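Workbench > Blog > Robots > Things That Broke

The cable that ate my Thursday

Posted Feb 2, 2018

Print this post | E-mail this to a friend

So the arm stopped dead again yesterday, and this time I finally know why, and I'm going to write the whole thing down while I'm still annoyed enough to remember the details.

For anybody new here, I work on bin picking. You give the arm a bin with a bunch of random stuff in it, it picks one thing, it moves it, it goes back for the next one, and it keeps going until the bin is empty or somebody gets bored. We call our setup Prisden (Mirsad picked the name, long story, there was a cat involved). Since the fall it's been running long unattended sessions, and by unattended I mean I'm across the room eating a sandwich.

The trouble started three weeks ago. The run would be going along fine and then the gripper would just drop off the network. No error from the arm at all! The arm was perfectly happy. It would go down, stop at the right height, tell the gripper to close, and the gripper wouldn't answer. Our code waits a bit, retries, gives up, and parks. Then I'd walk over, jiggle nothing, touch nothing, restart the driver, and everything would come right back like I'd imagined it.

I hate that kind of fault. Give me smoke any day.

My first guess was software, because I'd changed some software. I had merged a new grasp scorer from Usa Phetsri the same week, and I spent two full days going through it line by line looking for something that could block. Usa was very patient about this. She pointed out (twice) that her code never talks to the gripper. She was right and I owe her lunch. Possibly two lunches.

My second guess was the power supply. Gijs Boersma lent me a spare from the Trilside bench and I swapped it in on a Monday, ran 60 picks with no trouble, and sent everybody a very smug message. Pick 70 dropped out. I've learned nothing about smug messages and will probably send another one next week.

After that I did what I should have done on day one and started logging where the arm was when the gripper vanished. All six joint angles, plus a timestamp, every time. Then I let it go for as long as I could stand. By the end I had 2,319 picks in the log, and when I plotted the dropouts they weren't spread out at all. They were nearly all bunched up in one corner of wrist rotation, where the last joint winds way around so it can reach down beside the wall without the knuckles hitting it. I actually yelled. Wael Badawi came in from the hallway to see if I was hurt.

If you've worked with one of these you're already shouting "CABLE" at your screen. Yes. Thank you. Where were you three weeks ago?

We have everything for the gripper running along the outside of the arm. The dress on our wrist has grown over time, the way these things do. Somebody needs one more signal, so one more cable goes along with the others and gets a tie, and then a hose needs to go someplace, and by the end you have something like a hairdo. When the wrist winds all the way around, the slack in the loop gets used up. On ours, it got used up just before the end of the rotation, and the last little bit of travel was being taken out of the connector.

I took the connector apart at lunch. One conductor had broken inside its insulation, right at the crimp. You couldn't see it from outside. With the wrist straight the ends touched and everything worked, and with the wrist wound up they pulled apart by a hair and the gripper went away. Then the arm would park, the wrist would unwind, and by the time I got there with my meter the evidence was gone. Three weeks!

Now the part that bugs me more, and the reason I'm not just filing this under "dumb wiring." When the gripper drops out, it holds whatever it was last doing. If it drops out open, fine, you miss a pick. But at least once (I went back through the log) it dropped out closed, holding something, and our code figured the pick had failed because it never heard back. So it parked with a toy still in its grip, and I walked over and restarted the driver. And the first thing the driver does on startup is home the gripper. Fully open, then fully closed, at full speed. My hand was in the bin at the time, because I was picking up something else.

Nothing happened. The fingers were well away from mine. But I had a clear picture of how it could have gone, and I went and sat down for a minute. Stijn Visser, who runs the lab, asked the very reasonable question of why the thing homes itself without asking. I didn't have an answer. It homes itself because the sample code we started from did that, and we never changed it. 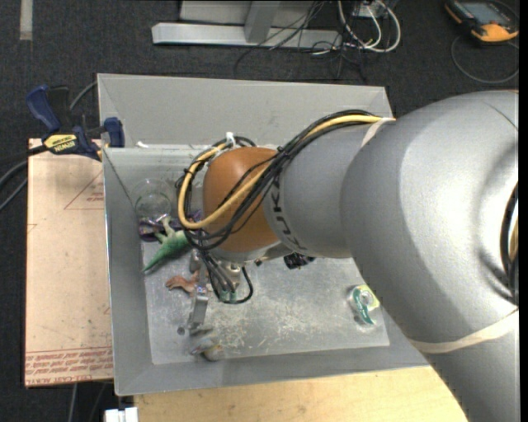
The wrist and its cables, over the bin.

So, what's different as of this morning. I made a new gripper cable with a longer loop at the wrist and proper strain relief, so a tug goes into a clamp and never gets to the crimp. I put a software limit on the last joint, well short of where the loop goes tight. We lose a few grasps along the wall and I don't care. Homing now waits for a button, and the button is far enough away that you can't press it with your other hand in the bin (I tried, with my whole arm span, to the great joy of the rest of the room). And a lost gripper counts as a stop, full stop, with the arm's drives off until a person resets it.

I also wrote a dumb little test that winds the wrist from one limit to the other, slowly, and pings the gripper the whole way. It runs before every session now. I've put it through 977 cycles on the new cable without one missed ping, and I'm typing this very quietly so it doesn't hear me.

Still on my list is the thick yellow cable. It swings across the same joint as the thin black ones and I don't love how it moves, but rerouting it means pulling half the dress off, and Mirsad has made me promise not to start that on a Friday. He's got a point. If anybody has run an external dress on a KUKA and found a tie or a clip that doesn't creep after a few weeks, leave me a comment. I've been through two kinds and they both slide.

Next post will be the grasp scorer one I keep promising. Usa has the plots ready and I've run out of excuses.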